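Subject: Re: [Tiltness house list] sharing out the kitchen jobs before September
Date: 2024-08-29

Hello all,

Thank you for getting this started, and sorry to be slow in answering. I've had your message open on the screen for two days and kept wandering off to look at the cupboards instead of writing back. I'll put my answers under your questions so we don't lose track of them.

> We have the keys to the kitchen at Tiltness from now on, and people
> are asking what they should bring and what can stay at home. Could
> whoever knows that room best tell the rest of us:
>
> 1) is there enough counter to wash and dry at the same time?
> 2) do we need new towels, or a rack, or both?
> 3) what about the big bowls? Last year we borrowed some and I'd
> rather not go begging again.

On 1), yes, if we're sensible about it. The faucet is one of those tall curved ones, so you can get a stockpot under it without tipping it sideways, and that alone puts it ahead of the sink I have at home. It's a stainless basin and it cleans up beautifully with a bit of baking soda and a soft cloth.

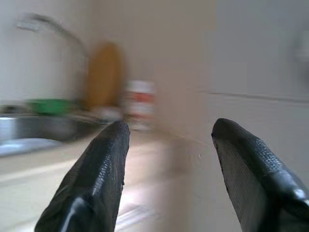
What I would ask is that we keep the counter beside the sink for dishes only. Last year it filled up with mail, car keys and somebody's tomatoes, and then the person washing had nowhere to put anything down. If you come in with shopping, please take it over to the table first and sort it out there. I know it's a few more steps, but it does save the grumbling later on.

On 2), please don't buy a rack yet. Stakix has a folding one in the catalog, order number 522, and it looks very nice, but I'd like to measure before we spend the money. I also have a plain wire one in my garage that we can try for a week or so. Towels are another matter. We go through them at a terrible rate when there's a supper on, and I'd love it if each household could bring 2 that they don't mind never seeing again. Cotton or linen, please — the fluffy ones just push the water around. 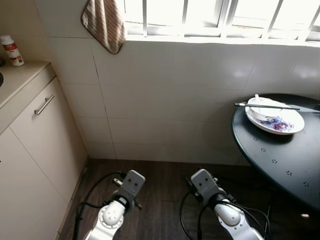 The window sill is a fine place to hang a towel between rounds, as it's right there in the daylight. Do shake it out first, though. And while we're on that corner of the room, a word about the floor: it's dark and it shows every drip along the wall, so whoever does the last round of dishes should run the dry mop over it too. The wall tiles are glossy and only want a damp cloth. I've been told off before for using scouring powder on tile like that, and quite rightly.

The drawer under the counter I'd like to save for serving spoons and ladles. I'll line it when I'm next over there, as I have half a roll of the blue check paper left from doing my own pantry.

Now 3), the bowls, and I'm afraid I have opinions.

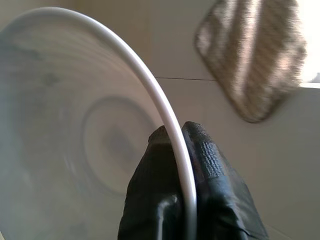 A big white bowl will do for salad, for bread dough, for fruit, for a heap of potatoes, and it never looks wrong on the table. So I'd say white and plain, and large enough to toss things in properly. I counted up what we used at last year's supper and 6 will see us through. The Stanik outlet has seconds that are perfectly sound, and Ramanauskas will deliver if we order together. Let me know if you have any at home you'd lend before I go and price them.

One small plea on washing them: do them by themselves, before the plates, and don't nest them until they're dry. Two of mine stuck together that way over the winter and I had to stand the bottom one in warm water and wait, with guests already in the living room!

> Also, does anyone mind taking the first week?

I'll happily take it. I'd want company for the evening wash, so if you like to chat while you dry, put your name down next to mine.

Warmly, and looking forward to it,
your neighbor from the yellow house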